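First time seeing live pro wrestling, what should I expect?

Posted in Combat Sports & Wrestling
asked by suplexcity_ish

My cousin got us tickets to a Garnmont Wrestling show in November and I am SO excited, but I have never been to anything like this. I boxed for fitness for a while and I watch MMA when friends put it on, so I sort of know what a takedown looks like. That's it. Do I need to catch up on the storylines first? Is it weird to cheer for the bad guys? And is the front row a good idea or a terrible one? We have the option to swap.

3 replies

Ikden_Ringside
Oh, you are going to have such a good time! I've been to 21 of their shows now and I still get goosebumps when the lights drop.

You don't need homework. Watch the last show if you have a free evening, mostly so you know who Ramil Bañez is, as the whole building sings during his entrance and it's more fun if you can join in (the words are easy, it's his name over and over). Everything else gets explained in the ring. Somebody grabs a microphone, somebody else comes out angry, and you're caught up.
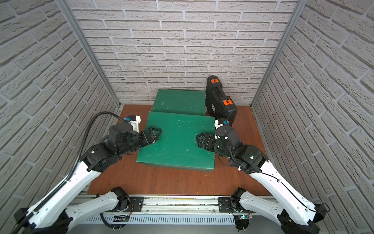
Cheer for whoever you want. The bad guys work hard for their boos, so booing them is a kind of compliment, but there's always a pocket of people chanting for them and they love it. I spent one whole show yelling for Plostach, who had cheated in every match that year, and he came over and refused to shake my hand. Best night ever!

On seats – the last show drew 1,301 and the hall felt packed, so if you're on the floor and not very tall, you'll be looking at shoulders for part of it. Front row is amazing, but be ready to move when the wrestlers come over the rail. Security will wave you out of the way, and you need to go right then, drink or no drink. For a first show I'd pick the side risers, row three or four. You can see the whole ring and you still hear every slap.

Bring earplugs, wear shoes you can stand in, and get to the merch table before the first match. The wrestlers sell their own shirts and they'll chat with you if the line is short.

cageside_dee
front row. do it. you can sit in the risers next time

mat_return_212
Agree with most of what Ikden said, but as a fellow boxing person I'd add one thing: watch the feet. Once you notice how they set up for a throw and how the other person goes up with it, you'll see how much skill there is. The Cáceres sisters are wonderful for this. Their tag match at the spring show had me on my feet for the whole last stretch, and I had no voice at work the next morning.

Also check the bag rules on your ticket. They turned my backpack away at the door and I had to walk it back to the car and missed the opener.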